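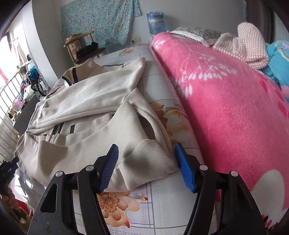 Figure 1. Beige zip-up jacket with ribbed cuffs and black trim at the pocket openings.

Clothing Repair and Replacement Among First-Year Students
Project report, Department of Consumer Studies
January
By L. Li

1. Background

The project examined how first-year students living in the Corken residence halls decide whether to repair a damaged garment or replace it. Earlier coursework in the department dealt mainly with what people buy. Less attention was given to the period after purchase, when a seam opens or a zipper fails and the owner must choose what to do with an item that is otherwise in good condition.

Outerwear was selected as the main category. A jacket is worn often, costs more than a shirt, and has several parts that wear at different rates. Cuffs, pocket edges and zippers were treated as separate points of failure in the questionnaire.

2. Method

A diary form was distributed in the fall term. Thirty students agreed to take part and 27 returned complete diaries. Each participant listed the garments in his or her possession at the start of the term and then recorded any damage, the action taken, and the cost. Socks and underwear were excluded. The completed lists covered 1,131 garments, of which 853 had been worn at least once during the recording period.

Short interviews were held after the diaries were collected. They took place in the study lounge at Corken and followed a fixed list of questions. Answers were written down by hand and grouped by theme. Prices were taken from two local sources: Skillurum, a tailoring and alterations shop near campus, and Gesemex, a discount clothing store at the bus terminal.

3. Findings

Missing buttons and open seams were the types of damage most often repaired. Participants who owned a needle and thread usually did this work themselves, in most cases within the same week. Those who did not own these items tended to put the garment aside, and several diaries show the same shirt listed as "waiting" from one month to the next.

Zippers were handled differently. Very few participants attempted a zipper repair, and most believed that a broken zipper meant the end of the jacket. In the interviews it became clear that many did not know that a slider can be replaced while the rest of the zipper stays in place. At Skillurum a new slider costs much less than a full zipper replacement, but the price list at the counter shows only the full replacement.

Worn cuffs were rarely recorded as damage. Participants described them as normal aging and continued to wear the garment, though some kept it for use indoors.

Price had a smaller effect than expected. Students who shopped at Gesemex were as likely to mend a garment as those who shopped elsewhere. Attachment to the item, especially if it had been a gift, was mentioned more often than cost.

4. Limitations

The group was small and all participants lived in the same residence complex. Diaries depend on regular entries, and some were visibly filled in at one sitting. Laundry damage was not given its own category, which made several entries difficult to classify. The form should be revised on this point before it is used again.

5. Recommendations

It is recommended that the residence office keep a basic sewing kit at each front desk, to be signed out in the same way as the vacuum cleaners. A one-page sheet on zipper sliders, with local prices, could be included in the spring welcome packet. A second round of diaries in the spring term would show whether either measure has an effect on the number of garments left waiting.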